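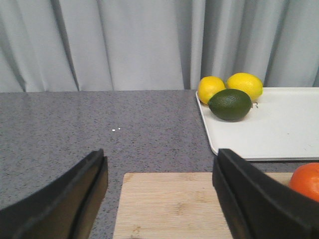
Slide 1: citrus on the tray, speckled worktop, grey curtain behind

Speaker notes, "A Place for the Fruit", Ekstead Library evening talk, 2018-03-13

(Leave the slide up while people find their seats and finish their tea.)

Good evening, everybody, and thank you for coming out when it's so miserable. I promised the organisers a talk about kitchen worktops and I'm going to begin with fruit, so please bear with me, because I do get to the worktops in the end.

I love a white tray. Look at how the citrus shows up against it, even on a grey day, with grey stone-looking stuff underneath and a grey curtain behind. Put the same fruit straight down on a speckled surface and it drifts. One piece goes by the kettle, another ends up behind the bread, and by the end of the week you've bought more because you thought you'd run out. A tray gives it an address, as my mother used to say of the letter rack.

The rim matters more than you'd think. Citrus rolls! I had a flat slate for years, a present, very smart, and I must have picked lemons up off the floor every morning of its life. Get something with a raised edge and rounded corners, so that you can run a cloth round it without catching. Pale ones do show their smudges, I'm afraid, and you can see a few on the screen. I don't mind that. It tells me when to wash it.

(Pause. Ask who keeps their fruit in the fridge. There are always more than you expect.)

Now, speckled worktops. When we did the Wanari flats in January there were 42 kitchens, and nearly everyone asked for a speckle, because a speckle hides crumbs. So it does, the dark ones. White bits still shine out like stars, and there are two tiny ones on the slide, over towards the left, if the people at the back can make them out. My advice is to wipe by habit and not by eye. Last thing at night, lift the tray, wipe under it, put it back.

Curtains behind a counter, briefly. I'm fond of them, they soften a room, but keep the hem clean and keep them well away from the hob. The Sutherland Road kitchen had a run of 620 millimetres to fill and a plain grey curtain did it for very little money.

(If time is short, skip the bit about hooks and go straight to the handout.)

Next slide is the larder shelves. Could somebody get the lights, please?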